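Lendarmont Pages for Young Readers
Home and Things

How Does a Messy Table Become a Tidy One?
Words by Kyriaki Deligiannis
Monday, October 25, 2021

Do you have a table where you draw, eat apples, cut paper and build things? Then you know what happens to it. In the morning it is flat and free, and in the evening you must look for the place where your elbow can go.

In this text we learn why small things collect on tables, what the word "sorting" means, and how to sort your own table. You will also find a little bit about the materials, so you know why some things may lie together and some should not.

Why do things collect on a table?

A table is high enough to reach and flat enough that nothing rolls away, or almost nothing. When you have something in your hand and you want your hand free, the nearest flat place wins. You put down the scissors to pick up the glue. You put down the glue to open the door. Every one of these moments takes one second and you do not remember it afterwards.

There is a second reason. Things attract other things. If a table is clean, people are careful to put a dirty cup on it. If there is already one cup, the second cup comes very easily. You can test it at home. Leave one sock on a chair for two days and look at what has joined it.

The third reason is that some objects have no home. A pencil has a pencil case, and a spoon has a drawer. But where does a button live, if it fell from a coat in August? Where does the string from a present live? Objects without a home travel from table to shelf to table, and they can do this for years.

What is sorting?

To sort means to put things in groups. In each group the things are the same in some way. It sounds easy, and you have done it since you were very small, for example with toy blocks. But there is one important question to ask before you begin: the same in which way?

Imagine a red pencil, a red ball and a green pencil. If you sort by color, the red pencil goes with the ball. If you sort by use, it goes with the green pencil. Both ways are right. It depends on what you want to do later.

Grown-ups who take care of many things must decide this too. Prodromos Liapis has a small shop for household goods, Lazaridis, in the town of Umura. I asked him how he arranges it. He told me that when he was young he put things by size, with the big ones at the bottom, and it looked beautiful. But the customers could not find anything. "A person comes for soap and a sponge," he said. "She does not come for two things of the same height." Now the soap stands beside the sponges, and the tape stands beside the boxes and the string.

You can sort in these ways:

By use. Things for drawing, things for cleaning, things for sending a parcel.
By material. Paper, cloth, plastic, metal.
By place. Things for the kitchen, things for the bathroom, things for your bed.
By time. Things you need every day, and things you need in winter.
By person. My things, your things, the things of my brother.

For a messy table, I like to start with place. It brings many things off the table quickly, and then you can see what is left.

A few words about materials

When you take things in your hand one after another, you can feel that they are not made of the same stuff. I will tell you a little about some of them.

Soft toys. A plush toy has a cloth skin with short or long hairs, and inside there is a filling. Between the hairs and in the filling there is a lot of air, and this is why you can press the toy small and it comes back to its shape. The hairs also catch dust and crumbs. A soft toy should not live beside glue, open paint or a sandwich.

Sponges. If you cut a sponge and look inside, you find many little rooms with open doors between them. When the sponge is dry, there is air in the rooms. When you put it in water and press it, the air goes out, and when you let go, the water comes in. A wet sponge needs a place where air can come from every side. In a closed box it will begin to smell.

Packing tape. It is a long thin strip of plastic with glue on one side, turned around a ring. Clear tape looks almost like nothing when you have only one layer of it. But on the roll there are a great many layers, one over the other, and each of them holds back a little of the light. So a thick roll can look yellow or brown, although the piece that you pull off looks clear. Try to hold one piece against a white wall and then put the whole roll beside it.

The end of the tape is very hard to find. Turn the roll slowly and move your fingernail over it until you feel a small step. When you have found it, fold the last bit under, so that it sticks to itself. Next time you will have a little handle.

Cardboard. A box is strong for its weight. In thick cardboard there are two flat papers and between them one paper in waves, like hills. Thin cardboard, from which tea boxes are made, does not have the waves. It bends more easily, but it is good for light things. Water makes both of them weak.

Spray bottles. A spray bottle has a small pump in its head. When you press, the liquid is pushed through a very narrow hole and breaks into tiny drops. The drops are so light that they fly a little way before they fall. You do not know what is in a bottle only by looking at its color, so please ask an adult before you press, and never spray toward a face. A bottle should stand with its cap closed, in a place where the smallest person in the family cannot reach.

How to do it: the table game

You need one box for the things that travel, one bag for rubbish, and a free piece of floor. Choose some music if you like. I do it without, but my daughter says it is too quiet.

First take the big soft things. Blankets, sweaters and scarves cover a lot of table, and other things hide under them. Fold them and put them on a chair or on your bed. Shake them gently before you fold, with your other hand below, so that nothing flies under the shelf.

Next look for rubbish. Wrappers, torn paper, a pen that does not write any more (try it first). Look at every crumpled thing two times before you throw it away. Sometimes there is still something inside, and once I threw away a key in this manner.

Then take the things which belong to another room. Put them all in the box. Do not carry them one by one to the kitchen and the bathroom! If you do this you will see a book on the way, and sit down, and the table game is finished for today.

What stays on the table belongs to your room. Now make your groups. Put the same kind of thing together and leave some space between one group and the next. Give every group a home, and choose the home near the place where you use it.

At the end take the box for a walk through your home. At every room you stop and give back what belongs there.

Three views of one table

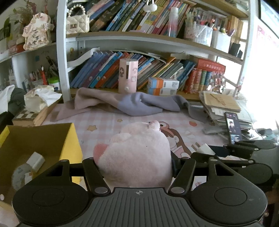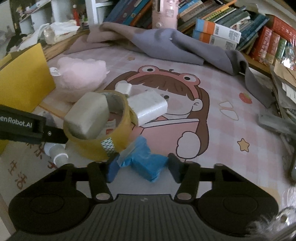
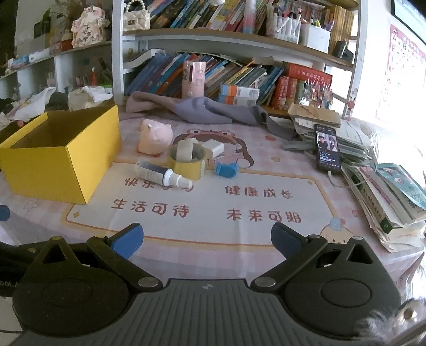
Sorting a table like this begins with the question about place, which you remember from the first part. Where would each thing sleep at night? The pink plush toy is easy, it can go to a bed or to a shelf for toys. The folded and twisted cloth at the back of the first picture is one of the big soft things, so it comes first in our game. The tape goes with the parcel things. In the last picture, look at the hole in the middle of the tape roll: a smaller white roll is standing inside it. A hole can be a container too, and people often use it in this way when the table is full. For one afternoon it works well, but when you pull the tape you must take everything out again. The open yellow box on the left already has a good form for collecting travelers. And the little spray bottle in front of the tape is lying down, so in our game it would be put upright on a high shelf.

The pattern on the cloth makes the work a bit harder. There are pink and white checks, a girl with brown hair and a pink hat or headband with big round eyes, and also stars. A small object on a cloth with pictures is difficult to find, and your eye needs more time. When you look for something very small, like a bead, put your cheek near the table and look from the side. Printed stars are flat, but a bead makes a little hill.

Words to know

Sort: to put things in groups.
Material: the stuff from which a thing is made.
Container: something that holds other things inside, such as a box, a jar or a bag.
Layer: one thin part which lies over another.
Nozzle: the small end of a spray bottle where the liquid comes out.

Try it at home

Take a handful of things from a drawer and put them on a tray. Sort them by color and draw the groups on a paper. Then mix them and sort them by use, and draw again. Which thing changed its group? Was there one that did not want to go in any group? Show it to somebody else and ask where they would put it. In my class at Badthorpe we did this with 18 children and one bicycle bell, and the bell went to the toys, to the tools and to the music things. We let it stay on the window sill until Friday, and then its owner took it home.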